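Storing long pasta upright in a counter rack

Turska
Posted in Kitchen Storage, 351 views

I keep dried spaghetti in its original packages in a stainless-steel tube rack on a marble-patterned counter. Full packages lean against the bars well enough. Once opened, they fold over and shed pieces.

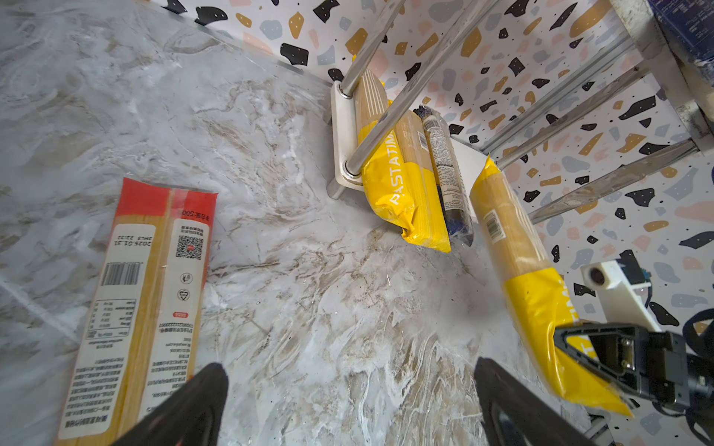 Is it better to decant?

2 replies

Marius Husar
Decanting is optional. The controlling factor is the closure. Squeeze out the air, fold the film down twice and clip it flat against the noodles. Store opened packages on their side until less than half remains, then move the rest to a tall jar with a gasket lid. An inside height of 300 mm clears standard spaghetti. Cut out the printed date and tape it to the jar. With a 500 g package, one date per jar is sufficient; do not top up an old batch with a new one.

Keep the dark pasta in a separate jar. Cooking times differ and the pieces get mixed.

Olteanu
i just use rubber bands. 15 for a dollar. wipe the crumbs off the counter too or you get ants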